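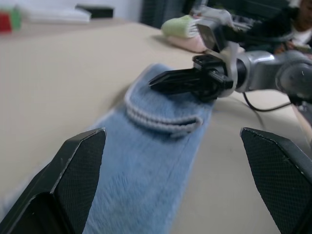
## Wednesday, late

Back from Hultel with wet socks and a headache. I said I'd write this up the same night so I don't start improving it in my head, which is what I accuse everyone else of doing.

The talk was on the Gray Washer. Same hall as last year, same radiator that bangs. The speaker had driven in from the Treninent project, the one that's been recording old stories up and down the valley, and I'll say right off that he was pleasant and had good slides and that I believed maybe a third of it.

The story as he told it: a woman at the ford on the Toneo, always before dawn, bent over the water and scrubbing a shirt. If you see her face you get sick. If you ask her whose shirt it is she tells you, and that person dies before the month is out. You can get past her by walking backward over the ford with a stone in your mouth. He said this was "at least 1,000 years old and possibly much older." I wrote that down and underlined it twice.

A thousand years! There is no writing from this valley anywhere near that old. The earliest thing I've ever been able to find that mentions the Washer at all is a column in the county paper, and that column is a reprint of somebody's holiday travel piece. Washerwomen who foretell death are all over Scotland and Ireland and Brittany. People came here from those places and I would be amazed if they hadn't brought her along. So the obvious reading is that she got off a boat with everybody else. But that's no good for a poster, so she has to be ancient and she has to be ours.

I asked where the date came from. He said the motif was very old. Yes, fine, the motif is. So is the motif of a talking animal, and I wouldn't say that the cartoon my nephews watch is from the Bronze Age. I didn't say that out loud. I said "but the Hultel version?" and he said oral tradition doesn't work like that, and a few people nodded as if I'd been told off. Maybe I had.

Then the sightings. The project has 211 accounts on file. It sounds like a lot until you ask what counts as an account, so I asked. (Second question. The woman next to me moved her purse.) An account can be a person who saw something, or a person whose uncle saw something, or a person who remembers hearing the story at summer camp. All in the same pile. I asked how many were people describing something they saw themselves and he went back through his notes and said 4. He was very decent about it. He didn't pretend to have the number ready.

So four. And of the four, he read us two.

The first was a man out early with a dog who saw "a low gray shape, moving up and down at the edge of the water," and heard slapping. I have stood at that ford at that hour plenty of times. There are herons. There's a feed sack that has been caught on the same root since I can remember, and when the river is up it lifts and drops and it slaps. I'm not saying he saw the sack. I'm saying that if I were collecting his story I would have walked down there and looked for a sack, and I'd have put it in the file.

The second one bothered me more and I've been chewing on it the whole way home. A woman, a girl at the time, sent down for water. She saw someone kneeling at the ford who didn't look up. Her grandmother made her go back up the hill backward. Nothing happened after. No one died, no one was sick, and she didn't try to make it scary. She just said she didn't like the way the person's elbows moved. It has none of the usual shape to it, and the ones with no shape are the ones I have trouble brushing off. I don't think it was a spirit. It could have been a neighbor washing something she didn't want seen. There are reasons a woman might wash a thing in the river before it gets light, and they're sadder than the ghost story.

I would have liked to hear him talk about that. He went to the next slide.

The stone in the mouth, by the way. I have never once heard that from anybody over sixty. My own grandmother had the Washer (she used her to keep us off the rocks) and there was no stone, no walking backward, and no asking about the shirt. You stayed out of the river or the Gray Woman would have your shoes. That was the whole thing! Shoes! I offered this in the question time and he was very interested and asked if he could record me, which means I'm going to be account 212, and some other crank can stand up next year and ask what I count as.

I did go and look up the stone when I got in. It's in the Hsiao collection, the green paperback everyone up here has a copy of, in the chapter on crossing water, and it's told there about a completely different creature in a completely different river. My guess is that somebody read the book, told it at a campfire with the Washer in it, and off it went. I can't prove that. It's a guess, and I should mark it as one, seeing how I carried on tonight about other people's.

### Things to check

- The county paper column. I have it down as a reprint but I copied that from my own old notebook and never wrote where I got it. Embarrassing.
- Whether the ford was even called Washing Ford before the picnic ground went in. The older map just says "Lower Crossing," I think. Need to see the map again.
- Ask my aunt about the shoes.
- The girl's account. Ask the project if the full recording can be heard, all of it, with the questions left in.

There was coffee after, and a plate of those hard almond things. The man who runs the bait shop told me I'd taken the fun out of it. I told him I'd driven five miles in the rain on a weeknight for the Gray Washer and he could draw his own conclusions on who was having fun. He laughed, but I don't think he agreed.

I drove home by the upper road. It's longer, but the low one floods at the ford in November and there's no light down there at all. I want it noted that this was on account of the flooding.

Socks on the heater. Bed.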